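The Vumwood Uplight Set: wireless lighting for receptions and parties

By Athina Koutsoukos

Okay, I'm a little biased, because these are the lights I used at my own sister's reception before I ever sold a single set. The Vumwood Uplight is a small battery lamp you put on the floor, against a wall or behind the head table, and it washes the whole thing in color. No cords to tape down, no begging the venue for one more outlet!

Each set comes with 10 lamps, a charging case and one remote. I rent it by the weekend and I sell it too (ask me for item 3424). You pick it up Friday, plug the case in overnight, and you're ready for Saturday. For a bigger ballroom, take two sets and run all 20 lamps off the same remote. I did that at Nieto Hall last spring and the couple changed from amber to deep rose right as the band came on. I got goosebumps, I really did.
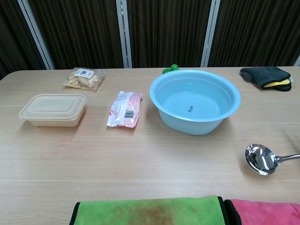
Can I use the lights outside on a patio or under a tent?

Under a tent is fine as long as the lamps sit on dry ground, but they aren't made for rain, so please bring them in if the weather turns.

The remote is the part people fall in love with. It has five saved colors on the front and a dimmer wheel on the side, and it fits in a jacket pocket. I always tell people to hand it to one person for the night — a cousin, the DJ, whoever stays calm — and to try every color in the room before the guests show up. Ivory walls are a dream. Dark red wallpaper is harder, so go with warm white there and turn it all the way up. 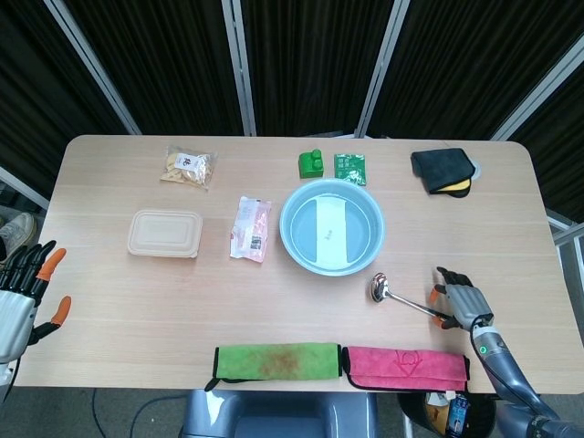

Placing the lamps is easier than you'd think. Start with the corners, then fill in along the longest wall, with a few big steps between one lamp and the next. Fabric takes color beautifully, and dark pleated curtains like these look best with a lamp set close to the bottom, aimed straight up so the light catches the folds. If your venue has plain painted walls, pull the lamps out a bit farther and you'll get a softer glow.

A set rented with a Gastuteo dance floor gets delivered on the same truck, and I'll set the lamps out for you while the crew puts the floor down. The Plinix table lamps match the same colors if you want something smaller for the bar or the cake table (so pretty with peonies).

April weekends are filling up, so send me your date and the name of your venue and I'll tell you how many sets I'd bring.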